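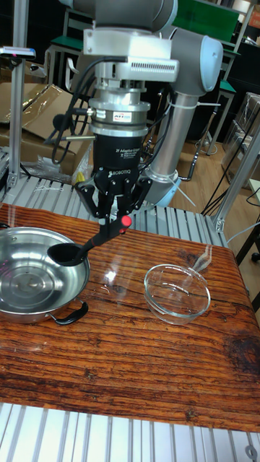 The job we were given was upkeep of the ladle cell in the Tustbridge lab, one arm, one table, and a pile of notes from last year that did not match what was bolted down. Our part was the wrist end mostly: bracket, force-torque sensor, gripper, and the cables that feed them. The gripper is the Robotiq 2F, and it sits right under the sensor, so anything loose above it shows up as bad force numbers at the fingertips. With a ladle clamped on the diagonal and the bowl hanging over the rim of the pan, a small slip at the fingers is a big miss at the bowl. That is the whole reason for this report.

Home Projects Lab Rules Reports Contact

Besow Cell Upkeep: Wrist, Gripper and Cables
Student project report, 28 February 2026

1. What we started with

Cell is called Besow, after the old project. Came over from the Cistden building in May. Whoever moved it did a fair job on the frame and a poor job on the paperwork. No torque values written down for the bracket. Sensor offset file was from before the move. Gripper open and close limits were for some other tool, thicker handle.

Symptoms when we got it:

Force reading drifted while the arm stood still with nothing in the fingers.
Ladle turned in the grip when the bowl touched the pan.
Gripper dropped its connection now and then, always with the wrist rolled the same way.

We took these as three faults. Turned out to be two, see section 4.

2. Wrist and sensor

Arm parked, power off, lockout tag on. Cables unplugged at the gripper first, then the sensor. Do it in that order, the sensor plug is hard to reach with the gripper cable still in the way.

Took the gripper off, then the sensor. Wiped all the faces with a dry cloth and then alcohol. There was a sliver of metal between the sensor and the bracket, very thin, you could feel it with a fingernail but hardly see it. We think this was the drift. A sensor that is not sitting flat gets squeezed by its own screws and the squeeze changes as things warm up.

Put back together with the screws done up crosswise in 2 passes, first one light, second to the value on the maker's sheet. Marked every head with paint pen. If a line is broken next time somebody looks, the screw moved.

Then let it sit powered for 40 minutes before zeroing. First time we zeroed right away and had to do it over.

Zeroing is done with the gripper on and no tool. Wrist pointing straight down. Then we checked it in other poses to see if the weight of the gripper was being taken out properly. It was, after we fixed a minus sign in the tool file (ours, not last year's).

3. Gripper and fingertips

The linkages on both sides were stiff but not damaged. Cleaned, no oil, the manual for our setup says no oil on the pads and we did not want it creeping down there. Pads were shiny. Swapped them for new ones from the Doležal box in the drawer. There is one more set left, someone should order.

Closing limit was the next thing. Ladle shaft is thin, and with the old limit the fingers stopped early and just held it by luck. Set the limit past the shaft so the gripper stops on force and not on position. Saved as its own tool entry, "ladle_black". Please dont overwrite it.

Grip height matters too. Hold the handle too far up and the bowl has a long lever on the fingers. Hold it too low and the gripper body gets near the pan. We taught the grip by hand, looked at it, taught it again. Final pose is in the cell folder.

4. Cables

The dropouts were the cable. When the wrist rolled, the bundle pulled tight at the gripper connector and the plug leaned. No broken wire that we could find with the meter. We left a larger loop on the side so there is slack at the ends of the roll, and re-tied the run further back along the arm. Zip ties snug, not crushed, the outer jacket should still slide a little if you push it.

Same pull was also twisting the gripper a tiny bit against the sensor, so part of the "drift" was cable too. That is the third fault gone.

Should trim the tie tails. Sharp ends, and they stick out where your hand goes. On the list.

5. Table and pan

The pan has to go back in the same spot every time or the taught path is wrong. Right now it is by eye. The glass bowl is the pour target and has the same problem. A clear bowl is also a pain for anybody who wants to find it with vision later, but that was outside our job.

We started every run with the ladle already in the grip. Picking it up off the table by itself we did not get to.

6. Test

Ran the short motion, ladle over pan, down to light contact, up, across to the bowl, back. All dry, no liquid in anything. Let it run 3000 cycles over several sessions with someone at the stop button. Before the work the connection never lasted more than 57 cycles in a row. After, no dropouts. The ladle turned in the grip once, early, and we raised the grip force a step after that and it held for the rest.

Drift with the arm still is now small enough that the contact step works off the force reading. We did not test it hot or with a full ladle. A full ladle is heavier and the load shifts as it tips, so don't take our numbers for that.

7. Upkeep from here on

Each session: look at the paint marks, wiggle the gripper plug, run the wrist through its full roll by hand jog and watch the loop.
Each month: wipe pads, check zero in the down pose, write it in the log.
Each term: sensor off, faces cleaned, back on, zero again after warm up.

8. Not done

Locating marks for pan and bowl. Tie tails. Spare gripper cable, none in the drawer. Old offset file is still on the controller under a confusing name and we were not sure who is alowed to delete it.

Comments

cell_user_4: Which way did you leave the loop? Ours snags if it goes out to the front.

Report author: Out to the side, left as you face the cell. Front was worse for us too.

mtrack: Had the same thing with the zero moving. We only waited a few minutes after power up. Going to try the longer wait.

gridpaper: Can you put the paint mark photos in the folder? Link goes to an empty page.

Report author: Fixed, try it now.

cell_user_4: Works. Pads ordered btw, should be in the drawer by next week.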